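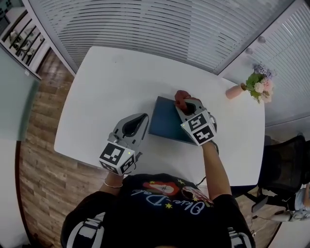 4.2 Flat things and where they end up

I went into this part of the study expecting mugs to be the troublemakers (everyone complains about mugs), and I was wrong. It was the flat things. Books, folders, the odd wallet of loose papers: they get put down in the middle of a table and there they stay, and people tidy round them in the most elaborate ways!

We had 3,307 diary entries to work with, sent in by households and small offices over a whole March, and Consolacion Tagle and I read every one of them. What struck us both early on was how rarely anyone wrote that they had "put away" a folder. They squared it up. They slid it to the side. One of the Grindley offices had a lovely phrase for this, "parking", and I've pinched it for the rest of the section.

Parking seems to depend a lot on the table. On a small or crowded one a folder soon gets in the way of dinner or a keyboard, so it goes back on a shelf. On a big clear top it can sit for ages. Figure 3 is the sort of layout I mean, with a plain navy item, a hardcover book or a folder by the look of it, lying slightly askew near the middle of a white table and plenty of bare surface round it. Diary keepers with tables like that wrote things like "left it, it wasn't hurting anyone", and I must say I sympathise.

Then there's the picking up. A flat cover on a smooth top is awkward to get hold of, and our diary keepers described three ways of doing it: lifting a corner, dragging the thing to the table edge and catching it from underneath, or pressing down with one hand while the other worked its way under the spine. Corner lifting was the favourite by miles. Vernon Lemieux thinks this is pure habit from school, and he may well be right, though the diaries can't tell us that. People with stiff hands mostly dragged, and several of them said they'd rather leave a heavy book lying than fuss with it. I hadn't thought of that as a cause of clutter before and I'd like to go back to it properly.

A small warning about the entries from the Stoltusholm flats. Those tables came with the rooms and were all one size, so I've kept them out of the comparison in 4.3. Imogen Holroyd went through the coding again without them and the parking pattern still held up, a bit weaker for books than for folders.

Related items
Rivera and Castillo: Shelves within reach, a diary study
Holroyd: Who clears the table?
Mivovdale Household Papers, issue 15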